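# Desktop Assembly Bench, Breltstead Technical Centre

The Breltstead gallery records bench work on desktop computers carried out under the Storuver hardware program. Towers are laid on their sides on the ribbed metal table, with the side panel removed, so that the motherboard can be reached. The program is offered in partnership with Goel.
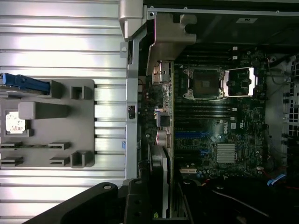 Processor and green circuit strip in the moulded grey tray, next to the open chassis. 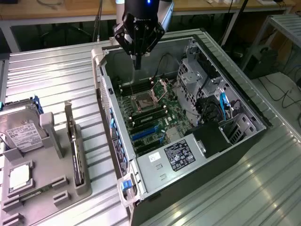
Blue expansion slots on the motherboard, with the silver power supply close by. The processor socket is empty.

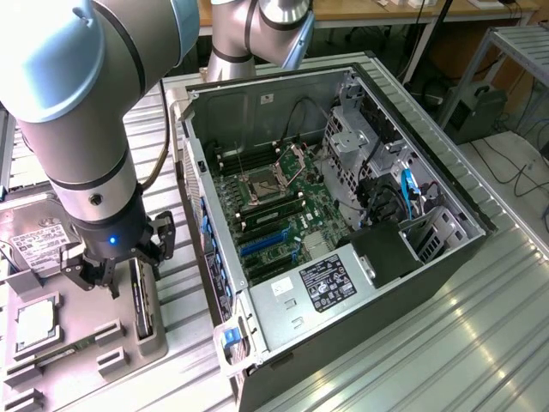
Socket latch raised. Dark memory modules are seated in one set of slots. 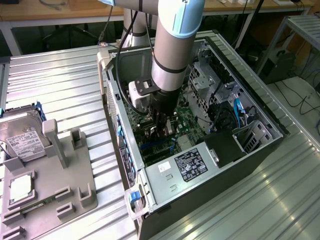
Hard disk drive in its blue caddy, with the processor and a memory module also on the tray.

Sze-wing Chuang

The gallery was last revised on 4/3/20. Larger prints are held at the Fermont office and may be viewed on request during business hours. Staff wishing to reproduce a picture in a report or course booklet should apply in writing and allow five working days for a reply. Enrolment for the next bench program is limited to 16 places, and forms are available from the front counter at Breltstead until the end of March.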